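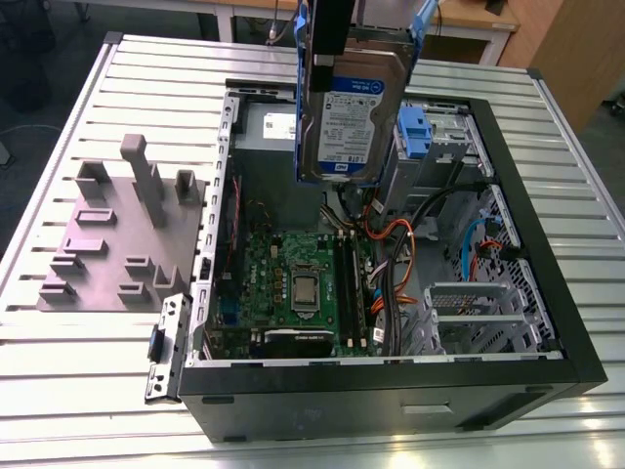
Dremik Prepaid Card: what you get and what it costs

The Dremik card is a prepaid card from Gitalcombe. You load money on to it, you spend that money, and when it has gone the card stops working. It is sold mostly to people who have been turned down for a bank overdraft or a credit card, and the adverts make a great deal of "taking back control". I have read the terms twice and I would say it takes a modest amount of control and charges you monthly for the favour.

Who can have one

Anyone over 18 with a UK address. No credit check is run, and that is no great kindness on their part, as they aren't lending you anything. You will need to send proof of address, and a mobile phone bill won't do.

Charges

Monthly fee: £5, taken on the date you opened the account
Cash machine withdrawal: £2 each time, at home or abroad
Loading by bank transfer: free
Loading at a shop counter: £2
Replacement card: £5
Most you can hold on the card: £4000

The monthly fee is the one to watch. It comes out whether you use the card or not, and if you leave a small balance sitting there it will be eaten. Over a year that is £60 for the right to spend your own money. Plenty of ordinary basic bank accounts cost nothing and come with a debit card, so try for one of those first, even if you have been refused before.

The "Credit Builder" extra

Gitalcombe also offers something called Dremik Builder. You agree to pay a year's fees up front as if it were a small loan, they report your payments to a credit reference agency, and your record is supposed to improve. It costs £129 for the year and replaces the monthly fee.

Does it help? Perhaps a little. The leaflet says customers "may see a positive change", and "may" is doing a lot of work there. Miss a payment and that gets reported too. Getting on the electoral roll is free and I would do that before handing over £129 to anyone.

Is the money safe?

Your balance is kept in a separate account at Insaurralde. It is not covered in the same way as savings in a bank - the small print does say so, on the last page. I wouldn't keep rent money on it for long, and I certainly wouldn't go anywhere near the upper limit.

Closing the card

Write to the Rarnulstead office or use the form in the app. Refunds of what is left go back to a bank account in your own name. If you haven't got one, ask for a cheque, and keep asking.

Reviewed by Hélder Frade
Last updated: August 22, 2023

Comments

marjorie_t
Had mine since March and the shop loading fee caught me out. Not on the poster in the shop, of course.

Kev
Bit harsh. I use it for holiday spending so I can't overdo it and it's been fine. Agree the cash fee is cheeky.

Pennyw
Does anyone know if wages can be paid on to it? My manager says she needs a sort code.

Contact us | Copyright 2023 | Back to top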